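Skarnitz bench cell

The Skarnitz bench cell is a small two-armed robot workstation used at the Ostwood workshop for practicing and testing the handling of canned goods. It has two black arms on opposite sides of a butcher-block table, a low shelf at the back, and a metal frame that ties the working area together. Users know it best for its upkeep routine, a set of short checks that can be learned in an afternoon and that has been copied, with changes, by several other benches in the same building.

The cell is named after its first location, a rented unit on Skarnitz Lane, and kept the name after the move to Ostwood. Older notes sometimes call it "the can table" or "Table 2," a number left over from a floor plan that no longer applies.

Contents
1 Background
2 Layout
3 Setting up
4 Cable care
5 Grippers
6 Shelf and can stock
7 Known faults
8 Record keeping
9 See also

Background

The first version of the cell was put together by Aigars Mockus and Sheila Hebden, who wanted a station where two arms could share one job without a fence, a conveyor or a dedicated room. Mockus came from machine repair and had strong views on access: every bolt that might need tightening had to be reachable by a person standing up. Hebden wrote the motion programs and picked the subject matter. Food cans are a wonderful test object. They are cheap, they come in tall and short sizes, the lids are shiny enough to confuse a vision system, and a ring tab catches on a badly aimed finger in a way that teaches a programmer a great deal in one morning.

The original tabletop was a sheet of painted board. It was swapped for butcher block when the arm mounts began to creep under load, and the mounts have held their position far better ever since. Bijan Kordestani, who took over maintenance after the move, still checks them with the same steel rule.

Layout

The arms face each other across the table and reach inward, so their working areas overlap in the middle. The zone where both can reach is called the swap zone. Only one gripper may enter it at a time unless the program is a handover.

Black rails run along both sides of the table and are joined at the rear. Corner brackets hold the upper joints, and diagonal braces stiffen the frame toward the front. The shelf stands at the rear on two black leg frames, with a pale wooden top. A desk with the operator's monitor, keyboard and mouse is on the left, close enough that one person can watch the arms and stop a run without getting up.

In the cell's paperwork, "left" and "right" always mean the operator's left and right when facing the shelf. Early notes used the arms' own point of view, and a fair amount of time was lost to that.

Setting up

A full setup is done after the cell has been moved, after an arm has been taken off, or at the start of a new project. With two people it takes around 20 minutes. The usual order is as follows.

Power stays off while the frame is checked. Each corner bracket is pushed by hand, then the braces, then the shelf legs. A leg frame that rocks is fixed before anything else, as the shelf is the reference for every taught position at the back of the table.

The arm mounts come next. The bolts are tightened in turn, a little at a time, working across from one to the next. Kordestani's advice is to put the wrench down between passes and look at the base from the side. A mount that has been pulled down unevenly can often be seen before it can be measured.

The arms are then powered one at a time, left first. Each is sent to its home position at low speed, with the other arm parked over its own side of the table. Once both have been homed, they are run through the greeting – a slow routine in which the two grippers approach each other at mid-table, stop 3 inches apart and back away. It is a lovely thing to watch, and it shows up most alignment errors at a glance. If the fingertips don't line up, the fault is nearly always at a base and seldom in the joints.

Last of all, the shelf positions are touched in. The operator brings an empty gripper over each can position in turn and compares it with the stored value. Small differences are corrected in the software. A large one means going back to the leg frames.

Cable care

Cables cause more stoppages on the bench cell than all other parts combined, and the upkeep routine gives them the most attention. Each arm carries its wiring on the outside, in loops that must be long enough for the wrist to turn fully and short enough to stay clear of the cans.

The test for a good loop is simple. With the arm powered down, the wrist is turned by hand to one end of its travel and then the other. At no point should the cable go tight or touch the tabletop. A loop that goes tight will sooner or later pull out of its connector, usually in the middle of a long run. A loop that sags can sweep a short can right off its spot, and the program will carry on cheerfully reaching for something that has moved.

Liam Hollis, who rewired both arms during a quiet November, introduced the habit of marking each cable with a dab of paint where it leaves its last tie. If the dab has moved away from the tie, the cable is slipping. It costs next to nothing, and it has caught 14 slipping cables so far, by his own log.

Ties are replaced whenever they are cut and are never reused. They are pulled snug enough to stop sliding but loose enough that the cable can still be rolled between finger and thumb.

Grippers

Each gripper has two fingers that close from the sides. The fingers are the fastest-wearing part of the cell and are treated as supplies, like ties and wipes. They are wiped before the first run of the day, and their gripping faces are checked for shine. A polished patch means the can has been turning in the grip.

The fingers are changed in pairs, even if only one looks worn. After a change, the opening is set again using a short can, then confirmed with a tall one. Doing it the other way around tends to give a setting that works well on tall cans and rides up over the lids of short ones.

Grip force is kept low. New operators often raise it after their first dropped can, and the cell's notes gently discourage this. Most drops come from an approach that is off center, and squeezing harder only hides the error until the can tips on release.

Shelf and can stock

The shelf is loaded in two rows, tall cans at the back and short ones in front. The arrangement lets the arms take the front row first and gives a clear path to the back row once it has gone. Single cans may also be stood on the tabletop on either side of the shelf, where they serve as pick-and-return targets for one arm at a time.

Mixed lids and labels are used on purpose. Sandra Horrocks, who looks after the stock, keeps at least one gold-colored lid in the set, because a camera that has been tuned only on silver ones can behave very differently when it meets something warmer. She also retires dented cans quickly. A dent small enough to miss by eye can change the way a can sits by several degrees.

Before a run, the operator checks that every front can stands directly before the one behind it. Lining them up by eye is good enough. The program allows for small errors side to side but much less from front to back.

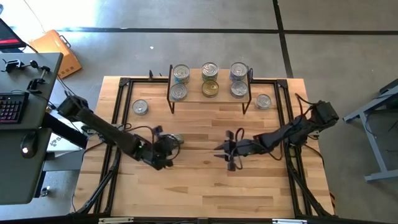
Known faults

Elbow droop. An arm that has been parked for a long time with its elbow hanging beyond the table edge may start its first move with a small dip. The cure is a warm-up of 7 slow cycles with the gripper empty.

Shelf walk. Repeated light bumps can shift the shelf backward by a hair at a time. It shows up as a steady drift in all the stored positions, in the same direction, and is easy to mistake for a camera problem. Tightening the leg frames and touching in the positions again clears it.

Ring-tab snag. A finger can slide under a raised tab and lift the can by its lid. Turning the can so that the tab points away from the approach is the accepted fix. Hebden has argued for leaving the tabs as they fall and teaching the program to cope, and the two methods are both in use.

Glare. Strong light on the lids can upset can detection at certain times of day. The worst hour at Ostwood is shortly after 3 in the afternoon. Moving a blind is normally enough.

Record keeping

The cell has a paper logbook and a shared file, and the paper one is the more complete of the two. Each entry gives the operator's initials, the job, any part changed and which arm it came from. Entries for the left arm are made on left-hand pages and those for the right arm on right-hand pages, a Mockus idea that makes it very quick to see which side has been having a bad month.

Torque settings for the mounts are written inside the front cover. They were revised when the butcher block was fitted, and the older figures have been crossed out but left readable.

See also

Iltby rail cell
Mavromatis handover test
Cable dressing
Two-arm coordination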